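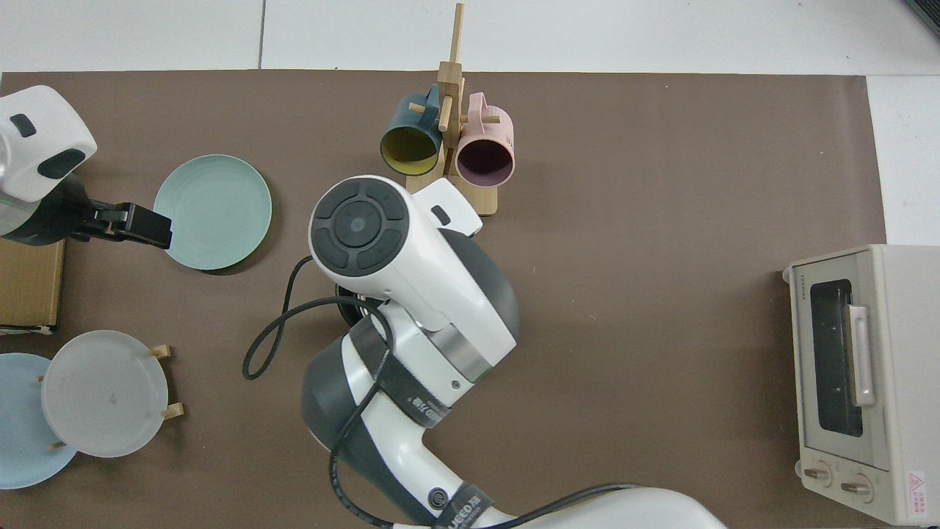
Progress Report No. 3

Home | Projects | Reports | Grants | Contact

Surow Valley Seed Library: report to the Clemier Fund
Period covered: March through July

Summary

The seed library is open at all three sites named in the grant agreement: the Surow branch library, the Meireles community garden and the feed store in Oltano. Borrowing is ahead of plan. Seed returns can't be measured until fall. Spending is under budget on equipment and over on postage.

Borrowing

Members took out 1,467 packets in the period. Beans, tomatoes and lettuce made up most of that, as they did last year. Squash was requested often but we held back part of the stock because last season's seed had crossed and we did not want to hand it out under the old variety names. Membership stands at 470 households. The Oltano site opened in April, a month late, after the landlord asked for a different lock on the cabinet.

Germination testing

Every lot older than two years was tested before it went on the shelf. We used the paper towel method, ten seeds to a towel, with a second towel for any lot that scored below seven. Onion and parsnip did poorly and were thrown out. Peppers were slow this spring in the Meireles shed, where the nights are cold, so we moved those tests to the library's back office and repeated them. The repeat results are the ones on the packets.

Classes

We planned four seed-saving classes and held three. The fourth, on biennials, was moved to September so that people can look at carrots and beets that are ready to lift. The May class on tomatoes filled up and had a waiting list. We would like to run it twice next year.

Spending

We have spent $3,050 from the grant so far. The largest items were the cabinets, packet stock and the label printer. Postage went over because members outside the valley asked for seed by mail, and we had no policy on that when the season began. We now ask for a stamped envelope. No change to the total award is requested, but we ask the Fund's permission to move the unspent shelving money to postage.

Problems

Mice got into the lower drawers at Meireles in June. We lost most of the corn and some of the peas. The remaining seed is in glass jars with metal lids. The catalog spreadsheet also needs work, as two sites were using different codes for the same bean.

Next period

Collect returned seed at all sites, dry and clean it by the end of October, hold the biennials class, and fix the catalog codes before the winter inventory.

12 shares | 2 comments

Recent items
Progress Report No. 2
How to label returned seed
Meireles garden workday notes
Winter squash: keeping varieties apart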